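Fellden hand-held gripper, second look: the trigger that won't let go

Fellden sells this as a hand-held gripper you can use to record jobs for a robot arm to learn later. The product page promises a smooth, even squeeze "from towels to tablets." I've had mine since June, and I don't believe the smooth part anymore.

The fault is simple. You close the fingers on something soft, ease off the trigger, and the fingers stay shut. The first time, I blamed myself. By the fourth I was keeping a tally. In 100 grabs on a folded towel, mine hung up 34 times. With small boxes it hung up 2 times, so whatever is binding seems to need a long, deep squeeze before it shows.
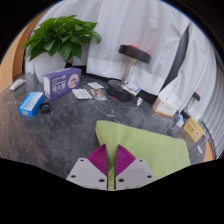

Mine does the same thing, and Fellden told me to grease the slide. I greased the slide. It now sticks and collects lint. Has anyone had one replaced, or do they all get the grease speech?

I got the grease speech too. It came with a link to a Cendiva lubricant that costs more than I'd like to spend fixing somebody else's bearing. It helped for an afternoon.

What bothers me more is the return spring. When the slide finally frees itself, the fingers snap open hard. I had a fingertip near the base plate on one of those and got a pinch and a blood blister. There is no guard there and no warning in the leaflet. Fellden calls the snap "within normal behavior," a phrase I would like to see printed on the box.

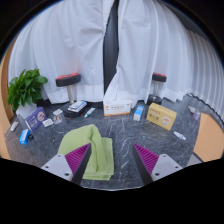

Trudlow

The ribbed fingers themselves are decent. They bend around a carton without crushing it, and the screws have stayed put. If the slide were as good as the pads I'd have little to complain about. I tried a friend's Lukáč grip for a day, a heavier and uglier thing, and it let go every time I asked it to.

Fellden says a revised slide is coming. It couldn't say when, or whether current owners will have to pay for it. Until I have one in my hand I'm treating that as a rumor. If you already own the gripper, keep your free hand off the base and throw out any recording where the release lagged, or your arm will learn to hang on too.

Two stars, both for the fingers.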